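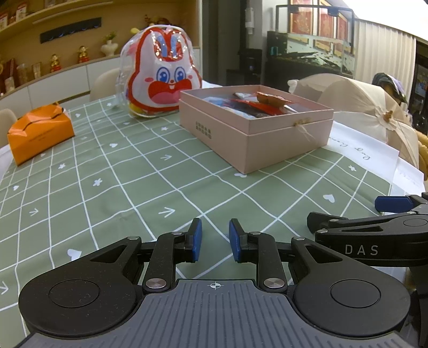
2 min read

Section 2. Recording a hand-guided demonstration

This section covers recording with a pair of Cuvix hand-held grippers. The sample task is a gift box of wrapped snacks on a table. For remote control through the Pawlak console, see the console manual.

Before you start

Charge both grippers and pair them with the Warkance recorder. Update the recorder to build 122 or later. Earlier builds drop the right-hand stream when both grippers close at once.

Recording

1. Hold one gripper in each hand, finger pads facing the table.

2. Open both grippers fully, then close them fully. The recorder stores these end points as the width range.

3. Start a new episode and hold still until the tone sounds.

4. Move to the first item. Open the fingers wider than the item before lowering them, one pad on each side.

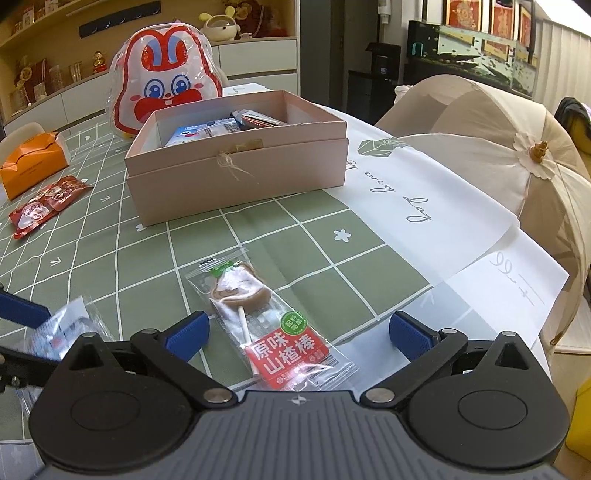

Varnadden asks whether a stick candy should be gripped by the stick or by the candy end. Either is accepted, but use the same grip point in every episode of a set - mixed grip points need a larger set to train on.

5. Close until the pads touch the item, then lift straight up.

6. Place the item, open the fingers, and withdraw before moving sideways.

7. Return to the start position and end the episode.

Note: Clear wrappers give weak depth readings. Approach slowly and do not rely on the width preview alone.

Note: Patterned tablecloths are suitable and help position tracking. Smooth out folds before recording.

Caution: Keep fingers and loose sleeves away from the linkage arms while the grippers are closing.

Caution: Do not correct a failed grasp in the middle of an episode. End it, mark it as rejected, and record again. Rejected episodes are stored under code 61 and are left out of training by default.

Revised 12/11/2019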